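Subject: Re: Warning labels on imported shop tools, translation file

On the labels thread, 437 lines in the current export, and I went through the first 156 last night. Comments below.

> The Nornora glossary gives one English string per Chinese string. For
> the short imperative labels I would rather keep that rule strict. If a
> label says "hold with right hand" we print that and nothing else, even
> where the manual for the same tool has a longer sentence. Mixed
> wording is what caused the reprint in September.

Agreed for the imperatives. I don't agree for the noun labels. The glossary was built from the Borkunari manuals, and those use one term for "guard" and "cover" where the English trade has two. A strict one-to-one rule gives us the wrong word on every cover plate. I would split the entry and add a part code column so the lookup stays mechanical.

Other points:

- Line 2 has a trailing full-width space. It breaks the match in Drakance but not in the spreadsheet, so it passes review and fails at layout.
- Handedness. The source writes 右手 and 左手 out in full. Please don't shorten to R.H. and L.H. In the parts list those already mean thread direction.
- Verb choice. 握持 is "hold" in the export and "grip" in the older file. Pick "hold". "Grip" is also a part name.
- Line breaks. The blue panels take one short line in Chinese. English needs two at the same type size. Reduce the tracking before the size.
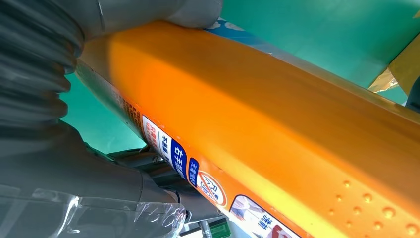

The type size question also affects curved housings. A label that reads fine flat loses its outer characters once it wraps, and English strings run longer than the source. I would set a maximum width per housing diameter and let Drakance reject anything over it. The Chu template has a field for this, currently blank in every record.

The old file has 594 entries, so it will not merge cleanly with the export. I suggest we freeze it, keep it as read-only reference, and carry over entries by hand when a part code matches.

I can send the split glossary as a patch once the column name is settled. "part_code" is fine with me.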